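Soft-Pack Facial Tissues in Black Film, Case of 20: Review

Last updated: Thursday, June 30, 2022
Reading time: 5 minutes

We use cookies to remember your settings and measure traffic. By continuing to read you accept this. Manage preferences

The case was ordered from Arruda to replace the cardboard cube boxes in a two-person household. It holds 20 packs wrapped in black film, for a stated 2000 sheets. The review covers the wrapper, the opening, the sheets themselves and storage, in that order. Scent was not assessed, as the product is sold unscented and I could detect none.

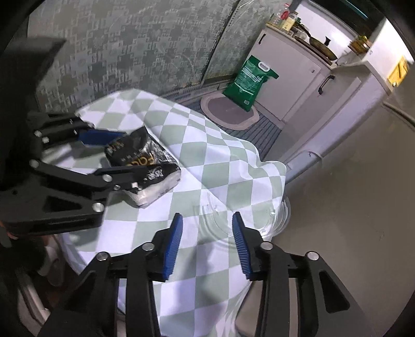

Two packs were in daily use for the whole of June, one on the dining table and one on a bedroom shelf. A third was kept in a car door pocket. The remainder stayed in the shipping carton in a hall closet.

Wrapper

The film is thin and glossy, and it wrinkles as soon as a pack is handled. The branding is in large gold letters, with a line of smaller white characters. Part of the side is translucent and shows the pale stack inside. I found this more useful than the printing, as the remaining height can be checked without opening the pack any wider.

The ends are folded and sealed. On four of the packs I inspected, the fold stood up from the end and would not press flat. It has no effect on the contents, but it does keep two packs from sitting tightly end to end in a drawer. Allow a finger's width.

Glossy black film shows fingerprints and dust. After a week on the bedroom shelf the dust was plainly visible from the doorway. A dry cloth removes it.

Opening

The dispensing slot is perforated. The perforation should be opened by pressing at the center with a thumb and working outward. Pulling from one end tore the film past the slot on the first pack, and the tear lengthened each time a sheet was drawn. By the halfway point that pack was effectively a loose stack in a bag. The second and third packs were opened from the center and kept their shape.

There is no reseal label. For table use I do not consider this a fault. For the car it is, and the pack there collected grit in the slot within two weeks. Anyone buying for a car or a backpack should look at a pocket format with a flap.

Dispensing

Sheets are interfolded, so each one raises the next. I logged 391 pulls over the month, split between the table pack and its replacements. Double pulls were the most common failure and happened mainly in the first quarter of a pack, where the stack is under the most compression. Kneading a new pack lightly before opening it reduced them. Failure to raise the next sheet was rare until the last few sheets, when the film collapses and the slot has to be opened by hand.

A full pack can be used one-handed. A half-empty pack cannot, because it has too little weight and slides toward you with the sheet. The effect is worst on smooth surfaces. On the green-and-white check cloth on our table it still moved, though less than on the bare shelf. A weighted cover solves the problem and also removes the main advantage of the format, namely the small footprint.

Sheets

The sheets are soft, with low lint. I rubbed one on a black sweater sleeve for a count of 20 and picked off a few fibers. The same test with our previous boxed brand left a visible patch. Wet strength is moderate. A sheet folded in four will clear a small water spill without breaking up, but a single sheet gives way under a fingertip once soaked. Do not use them on eyeglasses with coated lenses. I would say the same of any facial tissue.

Plies separate if a sheet is left crumpled in a pocket through a wash. The result was the usual one.

Sheet size is slightly smaller than our old boxes. Manju Yadav, the other user in this household, regards this as the product's main weakness and takes two at a time, so any saving on sheet count should be treated with caution.

Storage

The carton is the right size for a closet shelf, and packs can be stood on their sides once it has been discarded. Stacks of more than five lean. Packs at the bottom of a tall stack had flattened noticeably by the end of the month and produced more double pulls when opened, so I now store them in one layer on edge.

The film also holds up in a damp room. One pack spent ten days on a bathroom windowsill and the sheets under the film stayed crisp. The exposed top sheet went limp after each shower.

Alternatives considered

The Trinine cube box is easier to use one-handed and does not slide, but takes up more than twice the shelf space for the same number of sheets. The Cletumska soft pack comes with a reseal label and a thicker, matte film. Its perforation is better cut than the one reviewed here, and its sheets are rougher. Nga Diệp lent me two of them for comparison, and both opened cleanly from the end. A Jorireck refill cover was tried with all three soft packs and fits only the Cletumska without trimming.

Rating

Wrapper: 3 of 5
Dispensing: 3 of 5
Sheet quality: 4 of 5
Storage: 4 of 5

Suitable for table and bedroom use, and for households short of shelf space. Not suitable for cars. I have reordered one case and will update the storage section if the new carton is packed differently.

Get new reviews by email once a month. Enter your address to subscribe. Unsubscribe at any time.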